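Woltow hand-held gripper comparison

The Woltow comparison was a trial of hand-held grippers carried out in furnished homes by a small group led by Nazmiye Baysal. It set two finger designs, known as Staltico and Pemon, against each other on ordinary household items. The results were released on 15 Sep 2020.

Background

Hand-held grippers carry a camera and are worked directly by a person, so that grasps can be recorded without a robot arm. Baysal and Volkan Ekinci had used an earlier model, the Shi, for bench tests with blocks and cups. They found that bench scores said little about how a gripper coped with soft or loose things – cloth, cord, sponges, wrappers.

Method

Each operator worked with a pair of grippers, one in each hand. The trial used 20 items in 14 rooms, mostly bedrooms and kitchens. Items were picked up, moved a short distance and released over a bin, shelf or bed. Operators changed finger sets after every fifth room. Lighting was left as it was found, and curtains were not closed for the camera.

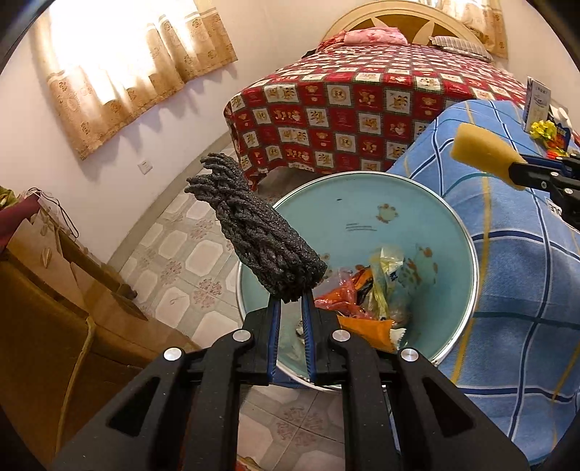

Rope and other stranded items were scored separately. A grasp was passed if the bundle stayed between the pads for 5 seconds and no strand caught in the slots of the body. Elif Naz Sönmez, who wrote the scoring sheet, also asked operators to note when the fingers blocked the camera's view of the target.

Results

A total of 3,174 grasps were logged. Staltico fingers did better on rope and folded cloth, while Pemon fingers released small wrappers more cleanly. The two were nearly equal on sponges. Wide-angle lenses kept both the item and the drop point in view in most rooms, though straight edges near the corners were bent and had to be corrected before distances could be measured.

Later work

Ilgın Karaca repeated the rope tests the following July with softer pads and reported fewer slips. Duygu Gündoğdu adapted the scoring sheet for grippers mounted on a fixed arm. That version leaves out the view-blocking notes.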